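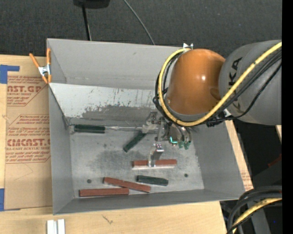 The gray bin, with the red-brown blocks and the green ones.

Esperanza Doucet inherited the bin from her uncle in April, along with a letter explaining that the blocks in it were the town of Urville.

"The green ones are the parks," the letter said. "Do not let Cletus near the parks."

Cletus Strickland came over within 20 minutes. He had been mayor of Urville for 27 years, unopposed, and he took off his hat to look into the bin.

"Town hall's slipped," he said. "It's lying on the post office."

"It's touching the post office."

"That's how it starts." He held his hand over the nearest green block and seemed to be pricing it. "Storkville has a parking lot, you know."

Esperanza read him the line from the letter. He put his hat back on.

"Your uncle owed me 155 dollars," he said.

She offered him the post office. He thought about it through two cups of coffee, then asked whether it came with the stamps.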